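Bench diary: mains hum in the Tarine preamp

December, morning
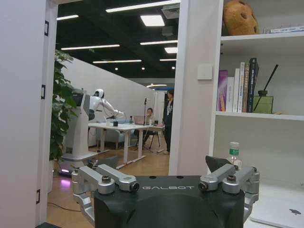
Where does a steady low hum in a phono preamp come from when the power supply measures clean? In this unit, from a ground loop between the input jacks and the chassis, with a smaller share from the transformer field.

Started at 9. Preamp on the bench with nothing connected to the inputs: quiet. Shorting plugs in both inputs: quiet. Turntable connected, motor off: hum, both channels, left slightly worse. Lifting the turntable ground wire made it much louder, as it should. Moving that wire from the rear post to the chassis screw beside the transformer made it a little quieter, which it should not have done if the post was properly bonded.

Measured post to chassis. The reading wandered when I pressed on the post. Took it out and found paint under the washer on the inside face. The Trarkis drawing shows bare metal there. Scraped it back, added a star washer, tightened. Reading now steady and low, and the hum dropped in both channels. Left channel still worse.

Spent too long after that on the supply. Ripple on the positive rail was nothing to complain about, negative rail the same. Swapped the regulators anyway, having bought them, and saw no change. Old ones went into the parts drawer with a label. I should have stopped at the first measurement.

Afternoon

Left channel. Both input jacks are meant to be isolated from the rear panel with fiber shoulder washers. The left one had been replaced at some point with a jack of a different diameter, and its washer had split, so the sleeve touched the panel. That gives the left input two routes to chassis, one through the board and one through the panel. Fitted a Baidoo isolated jack from the spares box. The hole needed opening with a step drill, board removed first and the panel taped to catch swarf.

Hum now at 106 Hz and below is hard to pick out from the noise floor on the analyzer. The 120 Hz line remains, small, and equal in both channels.

Rotated the transformer in its clamp to see whether that line was field pickup. It changed with angle and had a clear minimum. Marked the position with a pen – the clamp slips when the screw is tightened, so it took 4 attempts to get it to stay.

Evening

Reassembled with the cover on. Cover makes no difference to the hum but does make the left channel trimmer impossible to reach, so I set that first this time. Ran it for 200 minutes with the turntable connected. No drift on either output. Offset settled early and stayed there.

Remaining items:
– replace the mains lead, the strain relief is cracked
– order shoulder washers, the spares box is out
– check the right input jack for the same split
– correct my copy of the drawing, which has the ground post on the wrong side

The Surkley cartridge goes back on tomorrow. Loading stays at the stock value until I have listened to a few sides at low volume.

Filed under: Bench Diary / Audio Repair / Grounding

Recent entries
Cleaning the Tarine selector switch
Capacitor order, second try
Trarkis drawings: list of known errors
Surkley cartridge alignment notes

Contact | Copyright, all rights reserved | Back to top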